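Blog > Everyday life > Language

Search this blog type and press enter

The small words at the office

March 17, 2023

I have worked in English for 13 years, and still the small words give me trouble. The big words are easy – I learn them from reports. But when my colleague Adaeze says "no worries" after I apologise, I always wonder for a second if there were some worries before.

In my language we ask for things directly. In my first month in Brisbane I said "Give me the stapler, please" and the room went a little quiet. Now I say "Could I grab the stapler?" It feels strange to grab something so politely.
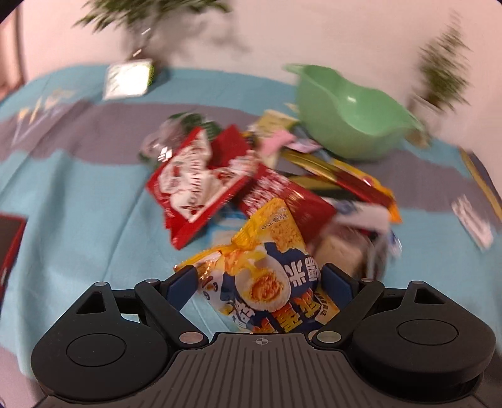

The hardest one for me is "not bad". My manager wrote it on my first proposal and I went home sad. Two days later Tzu-hsuan explained that it was praise, and my neighbour said the same.

I keep a notebook for these expressions. Yesterday I added "yeah, nah". I have asked three people what it means and I am still collecting answers.

Marichka

2 shares
21 comments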